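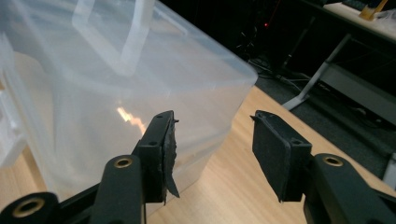
Storage containers on the shared wooden tables: proposed guidance

Posted by fekstead_facilities

Members are asked to comment on the following draft before it is added to the house rules for the Fekstead workroom. The draft concerns the translucent plastic storage containers and the light wooden tables on which they are packed and sorted.

1. Containers are to be lifted onto the table and lifted off again. They are not to be pushed across the surface.
2. Lids and flat plastic sheets are to be stored separately from the containers, on the lower shelf.
3. No container is to remain on a table overnight.
4. Each container is to carry a paper label on one short side.

The tables were refinished in June at a cost that the membership approved, and the workroom is used by four groups. Comments will be accepted in this thread until the draft is adopted.

Shona Paterson
Workroom Coordinator

Reply by manole_archive

The Manole group supports items 1 and 3. We request that item 2 be reconsidered. Our group holds 47 containers, and in our experience lids that are stored apart from their containers are difficult to match again. Two sizes in the present stock differ by very little, and a lid of the wrong size will appear to fit until the container is carried.

We would prefer that every lid be kept on its own container at all times, including when the container is empty.

Reply by turine_textiles

With respect to the previous reply, the Turine group does not agree. An empty container with its lid on cannot be nested inside another. Before we began nesting ours, they occupied an entire wall of the storeroom. They now occupy one shelf and part of a second.

We also wish to note that fabric stored under a closed lid in summer has on occasion developed an odor. Our practice is to leave containers open for a day after they have been washed. We would not wish to see a rule that prevents this.

On item 4, we ask whether labels are necessary at all. The walls are frosted, but it is generally possible to tell fabric from paper without opening anything.

Reply by manole_archive

It may be possible to tell fabric from paper. It is not possible to tell one folder of correspondence from another. The Manole group would regard the loss of item 4 as a serious matter and asks that it be retained as written.

Reply by flirkero_supply

I write on behalf of Flirkero, which orders the containers for all groups. The two sizes mentioned above were bought in different years, and the older size is no longer ordered. There are 17 of the older size remaining. If these were gathered on one shelf, the difficulty with mismatched lids would be largely removed, and item 2 could stand.

In regard to item 1, I would suggest that the wording also cover flat plastic pieces. Grit collects under a lid or a sheet laid on the table, and when the piece is turned or dragged it can mark the finish in the same manner as a full container. The grain on these tables is pale and the finish has a slight gloss, so that a fine scratch is visible from the side even when it can't be seen from directly overhead.
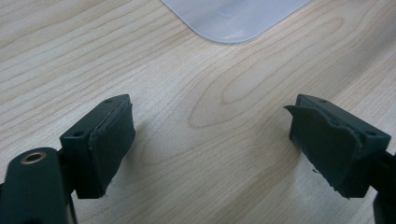
A damp cloth passed over the surface before sorting begins would be sufficient. I do not consider that mats or covers are required, and I would not support the purchase of them from the general budget.

Reply by turine_textiles

We can accept the separate shelf for the older size. We remain of the view that mats should be purchased. A refinished table that can't be used without supervision is of limited benefit to the groups.

Reply by fekstead_facilities

Thank you for these comments. The draft will be amended as follows.

Item 1 will read: "Containers, lids, and flat plastic pieces are to be lifted and not dragged. The table is to be wiped with a damp cloth before use."

Item 2 will stand, with the addition that containers and lids of the older size are to be kept together on a marked shelf. Washed containers may be left open to dry in the storeroom.

Items 3 and 4 are unchanged. Groups that do not require detailed labels may write the group name only.

The question of mats has not been settled. Flirkero is asked to obtain a price for seven, and Turine is asked to state the dimensions it would find useful.

Shona Paterson
Workroom Coordinator

Reply by manole_archive

The amended wording is acceptable to the Manole group. We would ask that the marked shelf not be the top one.

Contact the Workroom Coordinator | © Fekstead Workroom | Back to top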